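Trutadthorpe Warm Homes: Radiator and Heating Controls Replacement
Progress report to the grant manager
Prepared by Ieva Liepiņa, project lead
Feb 21, 2025

Where we are

We have now finished 89 homes out of the 374 in the programme, and I am very pleased with how they have gone. The first homes were slow, as we expected, with old pipework that didn't match any drawing and floorboards that had been nailed, screwed and in one case glued. Since January the pace has been much better and the installers are completing a standard two-bedroom terrace in a day and a half. The three-bedroom homes on the hill still take two full days.

A finished home, for the purposes of this report, is one where every radiator in the schedule has been replaced, thermostatic valves are fitted, the system has been flushed, filled and balanced, and the resident has signed the handover sheet. Homes waiting for a single towel rail are not counted, even where the heating is on and working. There are seven of those at present, all held up by the same late delivery, which I come to further down.

Radiators

The bulk of the work is steel panel radiators, mostly doubles in the living rooms and singles in the bedrooms. Reet Uibo redid the heat loss sums for each house type before we ordered, and that work has paid for itself. The original survey had put the same size in every front room. Reet's figures showed the end terraces needed a longer radiator and that several of the middle ones could manage with a shorter one, so we changed the order and the total cost hardly moved. The end terraces are noticeably more comfortable for it, and residents have been telling us so!

We have kept existing cast iron column radiators wherever they were sound and the resident wanted them. They are lovely things and they hold their heat well into the evening. Each one was taken off the wall, flushed outside, pressure tested and put back with new valves and a new bush at each end. Two failed the test and were replaced with steel columns of a similar height, supplied by Lapiņa, and the match is good enough that one resident asked us which was the old one.

Valves and controls

All homes get Elto thermostatic valves, with the lockshield on the return. I was nervous about these because the first box we opened had stiff heads, but the supplier swapped them within the week and we have had no trouble with the rest. We do not fit a thermostatic head in the room with the wall thermostat, usually the hall, and the handover sheet now says this in large type. It was the most common question in the early homes.

The wall thermostats themselves have been popular. They have a dial, a clear number and a single button for an extra hour. Residents who had never touched their old programmer are using them happily after five minutes with an installer.
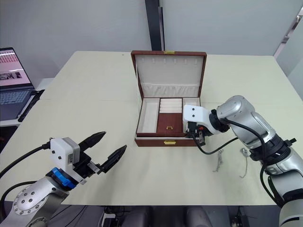
Can a resident still choose a towel rail in place of the bathroom radiator?

Any resident whose home has not been started can choose one, as long as the heat loss sheet shows the rail will keep the bathroom warm enough. Where it falls short, we offer the next size up or a small panel radiator with a rail fixed above it.

Take-up has been higher than I thought it would be. We had allowed for one home in four and are closer to one in two, so the order has been increased. The rails are the Tisetti straight ladder type in white. Chrome was considered and dropped, as the same size gives out less heat in chrome and we would have needed a taller rail than most of the bathrooms can take.

Deliveries

The late delivery mentioned above is the second batch of towel rails. The first batch arrived complete. The second came with the wrong brackets and went back, and the replacements are promised for the end of the month. In the meantime the installers are capping the tails neatly in those bathrooms and leaving an oil-filled heater for anyone who wants it. Four households took up the offer.

Panel radiators are arriving on time. We take them weekly now, after finding that the old garage block is too damp to store a month's worth. Cardboard corners go soft in there and the paint gets chipped when they are moved. A handful of radiators with small chips have been touched up and used in cupboards and porches with the residents' agreement.

Water quality and flushing

I would like to draw attention to this part because it has made such a difference. In the older systems the water came out black and stayed black for a long time. We had budgeted for a simple drain and refill, and moved to a full power flush after the first week. Every home also gets a magnetic filter on the return to the boiler. The installers empty the filter at the follow-up visit and it is remarkable what comes out, even after flushing.

Inhibitor is dosed at the filter and the date is written on a tag beside it. Please could the housing repairs team be reminded to top it up whenever they drain a system down. We found one home where a leaking valve had been put right by the repairs team and the system refilled with plain water.

Resident feedback

Comments on the handover sheets are mostly warm (sorry). People mention the bedrooms most often, then the quietness. The old systems banged and ticked, and a properly balanced one doesn't. Complaints have been few. Three were about dust, two about wall marks where an old radiator was wider than the new one, and one about an installer's van across a drive. We now carry matching white emulsion for the wall marks and will leave a small pot behind for anyone with a different colour to sort out themselves.

One thing I would do differently: the letter before the visit asked people to clear the space around each radiator but didn't say how much. The new letter says one metre, and mentions that we will help with heavy furniture if told in advance. Mornings have started far more smoothly with it.

Money

Spending is in line with the profile. The extra flushing has used part of the contingency, and the saving on radiator sizes has put some of it back. The one request in this report is for £2733 to be moved from the storage line, which we no longer need now that deliveries are weekly, to cover the extra towel rails. The total grant would stay the same. I would be grateful for a decision before the next order goes in.

Next period

The installers move to the lower terraces next, where the pipework is newer and mostly in 15 mm copper. We expect these to be quicker. The flats over the shops will follow, and those need more planning as several share a riser and the water will have to be off for all of them together. Reet is drawing up the order of work and will send it separately.

We will also be going back to the first homes for their follow-up visits, to check the balancing, empty the filters and bleed anything that needs it. Readings from the room temperature loggers will be collected on the same visits and included in the next report.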